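Wednesday, celebrity pay pages

Reran the Plamell scraper on the net worth set this morning. 1,037 actor profiles in, 70 with no salary line at all.
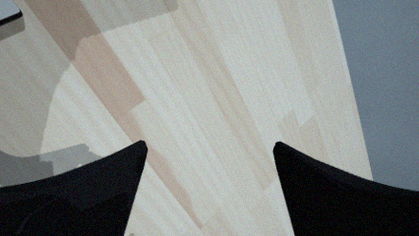
Of those, 17 list a TV role but no start year - left them blank for now. Jana Kasten wants the Sauerland series cast done first.

Birth dates still clash on 6 profiles. Kept the older source and flagged them in the Mutitz sheet.
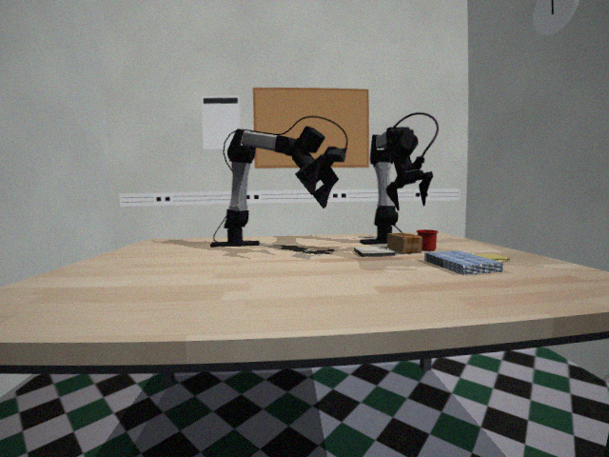 Two arms at the table, left gripper pointing down.

Asked whether to merge film and TV earnings. 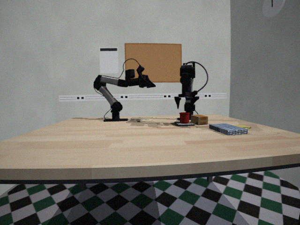 Sarla Solanki replied that they should stay separate until the Grekcombe figures are in.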